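El agua dura y el coste oculto del lavado doméstico

La dureza del agua condiciona el consumo de detergente más que la carga o el programa elegido. En Serkow, donde el suministro procede de acuíferos calizos, Benedikt Hauser comparó durante un año 500 hogares con y sin descalcificador. A 60 grados el carbonato precipita con rapidez sobre la resistencia – el punto más caliente del circuito – y reduce la transferencia térmica.

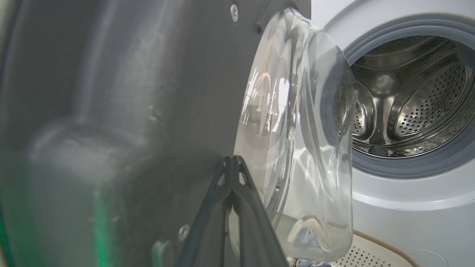
Última modificación: septiembre, 17:40

El ensayo registró alrededor de 2.000 ciclos. Los hogares sin tratamiento tendían a dosificar por exceso, y el tensioactivo sobrante acababa en el desagüe. Hauser recomienda ajustar la dosis al dato de dureza que publica la compañía de aguas y reservar el descalcificador de resina para viviendas con caldera propia. La segunda fase, en Lallisis, medirá el consumo de sal regenerante.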